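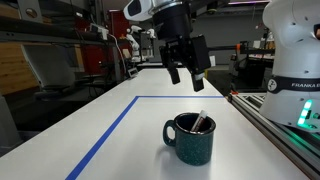
4.2 Placing the mug

1. Wipe the white tabletop and let it dry for 30 minutes.
2. Check the blue tape. Replace any strip that has lifted at the corner.
3. Set the enamel mug upright inside the taped area.
4. Stand the small cylinder in the mug, white end up. The tip must show above the black rim.

CAUTION: Chipped enamel is sharp. Discard chipped mugs. 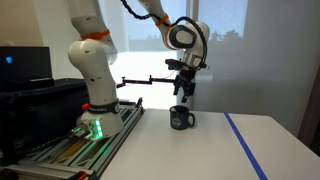
Fig. 8. Arm over the table, gripper fingers slightly open.

NOTE: Keep spare mugs on the Requena shelf, 40 at most.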